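スティトウ縫合トレーニング室について

カテゴリー:私たちのこと/教室案内

10月 文・イーヴィー・ストックデール

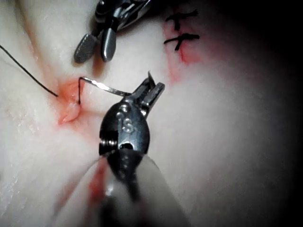
縫うという仕事は、昔から人の手から手へと伝えられてきました。スティトウ(Stitow)は、その「手から手へ」の時間をゆっくり取っていただくために開いた、外科縫合の小さな教室です。医学生の方、研修中の先生、しばらく現場を離れていてもう一度針を持ちたいという方まで、いろいろな方が通ってくださっています。

はじまりは、ガストサイドの古い建物の2階を借りて開いた夜の勉強会でした。机は4つ、椅子はばらばらで、窓を閉めても通りの音が入ってくるような部屋でしたが、あのころの皆さんの熱心さは今もよく覚えています。終わりの時刻を過ぎても針を置かない方が多くて、お茶を淹れなおしながら結び目の話をしているうちに、すっかり遅くなってしまうこともたびたびありました。その後、今の場所に移り、部屋も少し広くなりましたが、お茶の時間だけはそのまま残してあります。

教室でいちばん大切にしているのは、針の扱いです。曲がった針には曲がった針の通り道があり、その弧に沿って手首を返していくと、組織にかかる無理がぐっと少なくなります。言葉にすると簡単なのですが、これがなかなか身につきません。はじめのうちは針先ばかりに目が行って、持針器のどのあたりで針をつかんでいるかを忘れてしまいがちです。私も若いころ、先輩に何度も手を止められました。ですから当室では、最初の3回は結ぶ練習をほとんどせず、つかむ、刺す、抜く、またつかみなおす、という動きだけを繰り返していただきます。少し退屈に思われるかもしれませんが、どうぞお付き合いください。

糸の練習に入ると、今度は引き加減の話になります。強く締めれば安心というものではありませんし、ゆるければ傷の縁が合いません。糸が組織の上をどう走っているか、刺し口のまわりの色がどう変わっていくか、よく見ながら進めることをお願いしています。お隣の方の縫い目を見せてもらうのも、とてもよい勉強になります(見せる側は少々恥ずかしいものですが、そこはお互いさまです)。

講座は二つあります。「バティスト」は基礎の講座で、単結節縫合から連続縫合までをひととおり。「ブレヴァ」は経験のある方に向けた講座で、狭いところでの運針や、左右の器具の受け渡しをじっくり扱います。どちらから入ればよいか迷われたときは、遠慮なくご相談ください。腕に覚えのある方が、あえてバティストから始められることも珍しくありません。

これまでに修了された方は135名になりました。遠くの病院へ移られてからも便りをくださる方、後輩を連れてまた来てくださる方もいて、そのたびに教室をやっていてよかったとしみじみ思います。見学は夕方の部でお受けしています。道具はこちらにそろえてありますので、手ぶらでお越しください。お茶もご用意してお待ちしております。

お問い合わせ:スティトウ縫合トレーニング室 受付(内線2545)|© Stitow|ページの先頭へ戻る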